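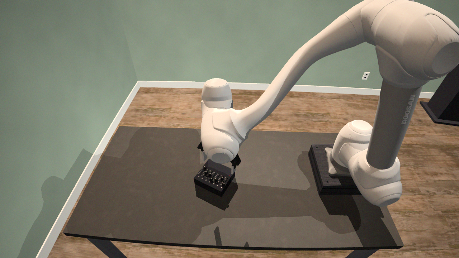
白牧辰（Muchen Bai）在瓦斯登（Vasden）山口的气象观测站值班，做的是山区短期预报。采访约在星期三早上，他刚交完早班，桌上的对讲机还开着，中间响过几次，他听一听，又放回去。

话题从风说起。瓦斯登海拔3,083米，冬天的西风翻过主脊以后，常在背风一侧突然加速。“平原上的人看预报，先看下不下雨。我们这里先看风，”他说，“缆车能不能开，路政的车能不能上来，都由风定。”

二月里的那次大风他记得很清楚。前一天傍晚，几个数值模式给出的山脊风速都不算高，他看了探空曲线，发现山顶高度附近有一层很稳的逆温，于是把预报里的阵风提到每小时75公里。“当时同事觉得报高了。夜里两点多风就起来了，布朗达赫（Brondach）那边的测风杆先有反应，接着是我们这里。”

问他最后测到多少，他说测风杆结了冰，后半夜的数据不能用，只能说前半夜的读数和预报接近。“结冰以后风杯转得慢，看上去风小了，其实没有小。这种数据要剔掉，不然第二天做检验，会以为自己报错了。”

除冰是冬天最费时间的活。站上有两套风速仪，一套带加热，一套不带。带加热的那套遇上湿雪也会冻住，值班员要走到平台上去敲。白牧辰说，他一般等风小一些再出门，出门前跟山下的普特贝格（Putberg）值班室报一声，回来再报一声。

他不太愿意谈模式之间谁更准。“每个模式都有它不行的地形。乌伊萨尔（Uysal）谷口窄，格点分辨不出来，谷里的冷空气常常比模式多待半天。模式说上午转雨，那边可能到下午还在下雪。”他的做法是把谷口几个站的气温逐小时抄下来，和模式对着看，差得多了就改雪线。

这些记录他抄了18年，早年写在本子上，后来改用表格。有人建议他拿去做统计订正，他试过一阵，效果在冬天还可以，春天不行。“春天地面有的有雪，有的没雪，差一个山坡就是另一种情况。”

说到公众对预报的意见，他讲得比较多。游客常抱怨预报写“局部有阵雪”，觉得等于没说。他承认这种写法不好用，现在会尽量写明时段和高度，例如“午后一千八百米以上有雪，傍晚停”。写得细，出错的机会也多，他说这个可以接受，第二天把错在哪里写进交班记录就行。

本周后半段，他预计高压脊逐渐东移，白天回暖，夜里谷地有雾，山顶能见度好。周末以后西南气流加强，云会先从高处增多，降水什么时候开始，他还想再看两次起报。

采访结束时快到十点，对讲机里在问山口路面的情况。他回答说桥面还有薄冰，车要慢行。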